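May 8, 2018

Shrinkage trials, wool blend, second batch from Wemstead. Cut 26 swatches from the end of the roll, edges overlocked, marked up with cotton thread this time as the laundry pen bled on the last lot. Rizwan Debnath measured warp, I did weft. Left them flat overnight before taking the first readings.

Load made up to weight with old sheeting. Wool cycle, liquid detergent, no softener. Swatch 2 had a pulled thread before we started, so ignore its weft figure. Dried flat on the mesh racks, no pressing.
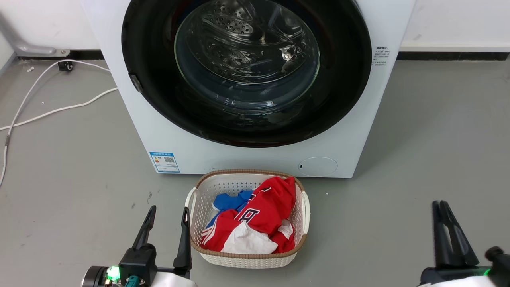
Siobhán Flanagan thinks we should let the swatches rest a full day before measuring again, as the Lindqvist cloth crept back a little after drying and we nearly wrote it off. Fair point. Second readings moved to tomorrow afternoon.

Weft looks worse than warp by eye, mostly near the selvedge. Could be the finishing at the mill. Will ask Wemstead whether roll 1273 was steamed before it was sent out.

To do: more cotton thread, new steel rule (the old one is worn at the zero end), find the Putness results to compare.

2 comments | 58 shares

© Stoda Textile Workshop | Contact | Back to top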